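ASTSTEAD, Jun 8, 2018 – The Domínguez Community Kitchen opens its second season of free summer suppers this month, and we could not be happier to share what's on the way! Suppers run for 11 weeks in the old Tuvoslow grain hall on Dista Street, and everyone in Aststead is welcome at every one of them, whether you've lived on the block your whole life or moved in last night.

Last year's suppers began as a small try-out, with one stove and a borrowed set of soup pots. By the final evening the kitchen had served 700 plates, and people were already asking when it would start again. This year we have planned for 800, along with a longer menu, a proper serving line and a second oven that went in over the spring (the bread is so much better for it). 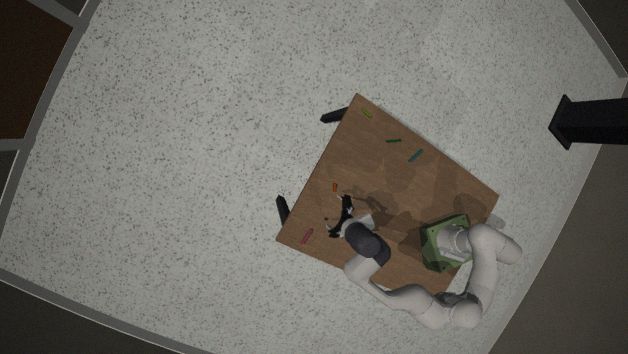

Suppers at the Domínguez kitchen are built around sharing, and the food is chosen with that in mind. Expect big pans of baked rice, bean stew with greens, roast chicken, corn salad, and a fruit crumble that changes with whatever the growers outside Aststead bring in. Every dish goes out family style and gets passed from hand to hand, so neighbors who have never met end up talking by the time the bread comes around. We love a plain square table for this, the kind with a warm brown wood-grain top and black legs, small enough that you can hear the person across from you and easy to turn at an angle when another chair needs to squeeze in. Long banquet rows have their place, but we'll be keeping ours for the dessert line.

The menu for opening night is tomato and pepper soup, herb chicken or stuffed squash, flatbread, and strawberry crumble. Meat-free plates are on offer at every supper, and the kitchen can cook without nuts or dairy if you let us know when you come in. Kids are welcome to help roll the flatbread before the meal. Aprons are provided, flour will get everywhere.

New this season is the Tuvoslow Recipe Swap. Bring a recipe from home, written out by hand or typed, and pin it to the board by the door. The cooks will pick one each week to put on the menu, and copies will be free to take. More than a few recipes have come in since the idea was first floated in April, including two very different takes on potato dumplings, and both of them are getting made.

Doors open at 5:30 p.m. and food is served from 6 until 7:30. There is no charge and no sign-up. Parking is behind the hall, with a step-free entrance on the Dista Street side. Weekly menus will be posted on the hall door and at the Aststead library.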